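Khondokar Cloth Handling Set
README, revision 7
Maintainers: Osvaldo Cocco, Gayan Marikar
Contact for access: Rezaul Siriwardena, Irnum

Summary

The set contains 427 recorded attempts by a gripper arm to pick up, move and lay down household cloth on a plain table. It was made to answer a narrow question: how much of the laundry chore can a two-finger gripper do with no help from a person? The short answer for this revision is the first part of it. Picking up is mostly dependable. Folding is not, and sorting by fabric has not been tried.

What is in the folder

attempts/ one subfolder per attempt, numbered from 001
labels.csv one row per attempt, columns described below
fabrics.txt list of cloths with fibre, weave and edge finish
splits/ train and held-out lists
notes/ operator notes, unedited, mostly by Tane McKinnon

Images are stills taken during the attempt. Force readings are included where the sensor was working. Attempts without them have an empty force.csv and should not be dropped on that account, as the outcome label was given by eye in every case.

Tasks

lift: grasp the cloth anywhere and raise it clear of the table
spread: lift, then lay the cloth down with more of its area showing than before
fold: bring one edge over to meet the opposite edge
hand-over: pass the cloth to a person standing at the table
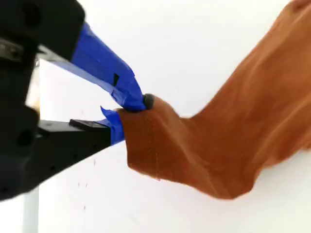
Outcome labels are success, partial and fail. A lift counts as a success if the cloth stays held for 7 seconds. Partial means that it was raised and then slipped. For fold, two labellers had to agree that the edges met within 30 mm — Ubaldo Carbone settled the disagreements, and his decisions are marked with a u in the last column of labels.csv.

Grasp type is recorded as pinch, scoop or edge. Pinch means a gathered bunch of fabric between the fingertips. Edge means a single layer taken at the hem. Most fold failures began with a pinch, where the arm had two or more layers in hand and went on as if it had one. The planner has no check for this. The Fivoneck branch adds one, but was not used for any attempt in this release.

Known problems

Clocks on the camera and the arm differ by up to half a second in attempts 001 to 030. Align on the moment of first contact if timing matters.

Thin, shiny cloth is under-represented. The supplier at Grumerport sent mainly matte fabrics and we did not make up the gap.

Fingertip coverings were changed between sessions when they wore through. The changes are written down in notes/ but are not a column in labels.csv, so grip results should not be compared across sessions without reading the notes first.

The cloth starts alone on the table in every attempt. A real laundry pile has items tangled together, and nothing in the set should be taken as evidence that the arm can separate them.

Operators reset the cloth by hand after each attempt. In 17 attempts the reset was poor and the cloth began half off the table. These are flagged bad_start and left out of both splits.

Intended use

Grasp detection on soft goods, slip prediction, and comparison of fold planners. The set is too small to train a general policy from nothing. It should not be quoted as a measure of how well household robots do laundry, as no attempt runs from basket to folded stack.

Changes since revision 6

bad_start flag added
fabrics.txt corrected, two cloths had been listed twice
February sessions relabelled after the slip rule was tightened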